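December 27, 2019

Bench clear-out, day 2 of it. Everyone gone by lunch except me and Begoñe. Heat on low, fingers stiff.

Himari shelf first. Box 2606 is the one with the old Ralier controllers, all of them with dead backlights. Kept the two that still beep, rest go in the e-waste bin. Somebody (Samran??) taped over the label so I opened it thinking it was hose fittings. New label on the short end now, where you can read it with the box on the shelf. Please keep doing it that way.

Drawers: top one is hand tools only from now on. Second is cleaning stuff, erasers, markers. Third is "things that belong to the room", so remotes, window key, spare fuses. Wiremu wanted a fourth for batteries but that drawer still sticks, needs planing or wax. Lindsay has wax at home.

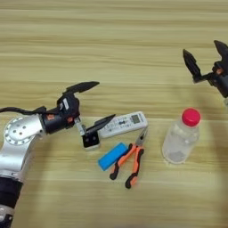
Small stuff off the tabletop is the slow part becuase every bit belongs somewhere different. Anything without a home gets one today or goes in the Maihi crate by the door. Pliers with the orange and black handles go in the top drawer, jaws to the back, and I want them in the same slot every time. The air-con remote goes in drawer three for now. Would rather have it on the wall by the switch, there's a Wirkel bracket left over from the projector job that might fit if I file the lip down. Tried it with a bit of card cut to size, nearly. Ask Intan Subramaniam if she wants it at her height or Samran's, they argued over this last winter too.

Screws. 26 jars, half of them M3 in different lengths all mixed. Did not sort. Put the lids back on and wrote MIXED on the worst ones. A job for somebody with a podcast.

Wiped down with the damp cloth, along the grain, no solvent!! The last lot of cleaner left a bloom on the end table that took Begoñe a whole afternoon to get out with oil. Same cloth is fine for the shelves but rinse it first.

Still to do, January:
- wax or plane drawer four
- bracket for remote (file the lip, short screws, the wall is only board there)
- tool outline on drawer liner, Wiremu has the foam, says he can cut it if we leave him a drawing
- throw out the dried up markers. all of them. they do not come back
- ask Lindsay about the grey cabinet, key is missing agian

Maihi crate is nearly full, take what's yours before it goes down to the loading bay. Lights off, window latched, left the broom behind the door.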